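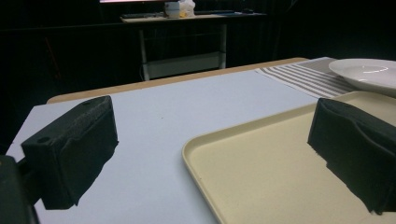
September 2022. Table clearing, second go at it, with Kieran Sheehan reading over my shoulder. I've been wanting to settle the tableware for a good while now, and I think we are nearly there. The cream tray stays in, I'm glad to say. It's shallow and has a raised rim with nice rounded corners, and against the white top it's still easy enough to pick out, which was Kieran's big worry when the Jesmont order came.
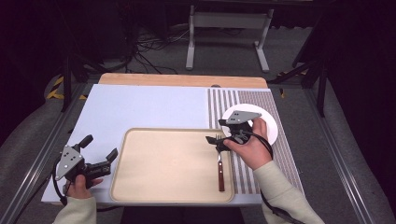
Mairéad Noonan asked me to write down how we lay things out, so that whoever takes over in November doesn't have to guess (sorry, Mairéad, I should have done it weeks ago!). Striped mat on the right, plate on the mat, tray in the middle with its right side lapping over the stripes. The fork with the reddish-brown wooden handle goes on the tray near the right edge, tines pointing away. I'm very fond of that fork. The all-metal ones from Rarkton slid about whenever the tray was moved, and I've put them back in drawer 152 with a note on them.
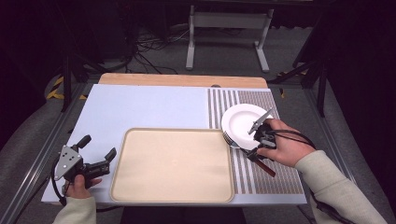

Plates stacked on the striped mat, tray empty.

Still to do: ask Öberg whether they sell the mat in a plainer weave, and find a home for the spare trays, which are living on my chair. Kieran would like a bowl added next. I'd like to see plates and forks go smoothly first, but I've told him I'll look through the cupboard.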